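Morven Shearer is coming back to Rurkent, and I have been waiting to type that sentence since the last series ended!

The word came through in the middle of the week and I've had to sit on it until the newsletter went out, which was torture. She's signed for the whole of the new run, all the episodes, as Isla Boker. Those of you who wrote in after the ferry episode (there were 124 of you, and I read every single one) can stop worrying about that cliffhanger. She's alive. How she's alive I couldn't get out of anyone.

I spoke to Morven on the phone for a good half hour. She'd just come in from walking the dog and was eating toast, and she was every bit as funny as you'd hope. She told me she'd turned down the part the first time it was offered, years ago, when the script was a single radio play and Isla had four lines. "I thought, four lines, I can't pay the rent on four lines," she said. Then Lewis Rutherford, who was directing, rang her mother. Her mother told her to stop being silly.

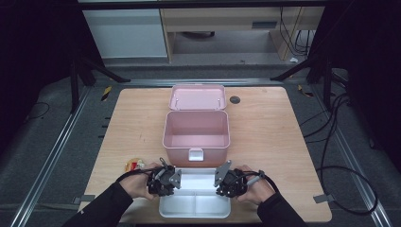
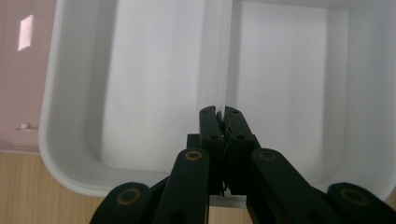 Annag Gourlay
Features writer

01/04/2022

Anyway, back to the cast. Donnie MacAulay stays on as the sergeant, and I'm told he gets a proper story this time instead of standing in doorways holding a coffee. Senga Moffat joins as Isla's older sister. If the name rings a bell, she was the landlady in The Janeck Letters — the one who burned the letters — and I still haven't forgiven her. Morven and Senga have never worked together before, though they did once share a dressing room at a charity gala and argued about the radiator.

Filming starts in July and will last most of the summer. The harbor scenes are being done first, so if you're planning a trip up to see the locations, please remember that people live on those streets. Last time one poor woman had her front gate photographed so much she hung a towel over it.

I did ask Morven about the hair. I had to, it was half my mailbag. She's keeping it short. She cut it for the MacRitchie play over the winter and says she is never going back to spending an hour in a makeup chair at five in the morning with pins in her head. So there you go. Personally I love it, and it makes her look more like her character's father, which could be a clue or could be me watching too much television.

She also wanted me to pass on her thanks for the birthday card. The big one, with 200 signatures squashed onto it, some of them up the side. It's on her kitchen wall, next to the bin calendar.

A couple of small things before I go. Somebody asked whether Isla's surname was changed between the radio play and the first series, and yes, it was. She was Isla Reid on the radio. Lewis said there were too many Reids in the script already and his eyes were going.

And if you have old programs from Morven's theater days, I'd love to borrow them for the next issue. I'm missing everything from her two years on tour.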